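Tea point news from Zisbridge

The kitchen on the second floor has been refitted, and those of you who mourned the old kettle may now stop. It served this office through two relocations and one merger, and it descaled itself exactly never. Its replacement is a wall-mounted boiler that promises water at 100 degrees on demand, provided you press the child lock, wait, press it again and don't lose your nerve.

The Honmont branch has had the same model since September and reports a queue only at 11 am, when the whole of accounts gets thirsty at once. Their advice is to go at 10.50 and look busy.

A few house rules. The milk shelf is for milk. The shelf marked Plillach project is for the Plillach project, who have earned it. Mugs left in the sink overnight will be moved to the windowsill, where there is already a colony of them – 60 at the last clear-out, including one that says World's Best Grandad and has had no takers.

Paper cups are still in the cupboard for visitors.
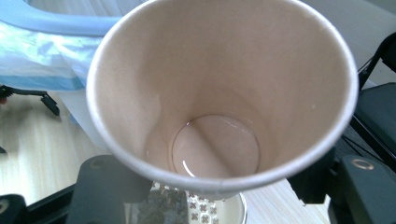
The coffee fund stays at 50p a cup, payable into the tin. The beans are the Buenaventura dark roast again, after last month's trial of something lighter produced more emails than the pension changes did. Decaf is in the drawer under the microwave. Please stop putting it in the other jar, as the 2 pm meeting has suffered enough.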